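Handout 4: The Dravitz handheld gripper kit
Posted in February
By the course instructor, Robot Learning Lab, Riltstead

Last time we finished with teleoperation, and plenty of you asked if there was a way to collect good demonstrations without tying up an arm all afternoon. There is! The Dravitz kit is a pair of grippers you wear on your hands. You do the task yourself, the kit records it, and the arm can sit in its corner until you have something to train on. We have it on trial this term and I want everybody to get a turn before it goes back.

What we are reviewing

The kit comes as a left and a right gripper, wrist straps, a recorder and the Górecki software for turning raw sessions into training data. We are judging three things: how quickly a new person gets comfortable, how clean the tracking is, and how much of what you record survives filtering. Keep notes on all three, even if the notes are grumpy ones.

Getting comfortable took me one morning. The first few tries feel like eating soup in oven mitts, then your hands settle down and you start picking things up without planning every finger. I loved it. Students who had used the Wistar joystick rig last year got there even faster, maybe because they already knew to slow down near contact.

Tracking

Each gripper carries square black-and-white markers. The software finds the corners of a marker in the video and works out where the gripper is and how it is turned. More than one marker per gripper matters, since your wrist will rotate one of them out of view sooner or later. When every marker is hidden, the software fills the gap with a guess, and the guess drifts. Gaps longer than 16 frames get thrown out.

Homework question to think over: would a larger marker fix this, or would it only move the problem?

Two-handed tasks

Start with an object that has a lid. Lids are wonderful practice: they make you think about approach angle, grip width and where the lid is going to go when you let go of it. They also give the two hands different jobs.

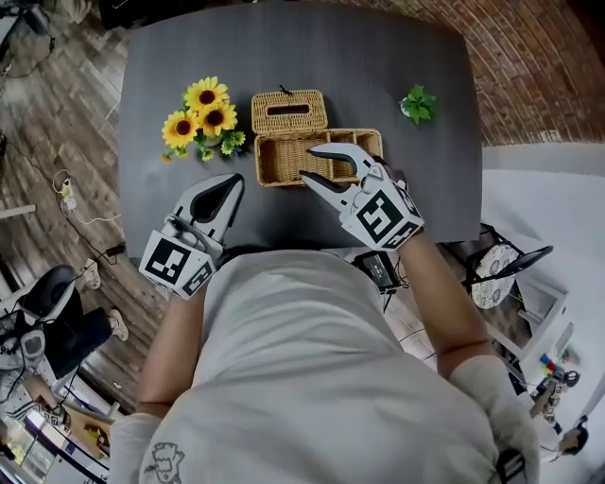
Fig. 1. Tissue box task: lid off and resting at the back, right gripper open over the base, left gripper partly closed.

Look at the gap between the fingers on the right in Fig. 1, and compare it with the left. Finger opening is logged for each hand separately, so a policy can learn to hold one hand still while the other moves. The flowers and the potted plant on the table are clutter as far as this task goes, and clutter is welcome. Shift it between takes.

For your own session

Each pair records 40 takes. With the whole class pooled we should pass 200 usable ones, enough for a first training run. Fasten the straps snugly and run the open-close calibration before take one. If a take goes wrong, keep recording and recover; those are some of the most useful takes we get. Upload before 5 p.m. and write your notes the same day.

Related handouts
Handout 3: Teleoperation with the Wistar rig
Handout 5: Cleaning sessions in Górecki
Lab sheet: Marker detection by hand
Reading list: Learning from demonstration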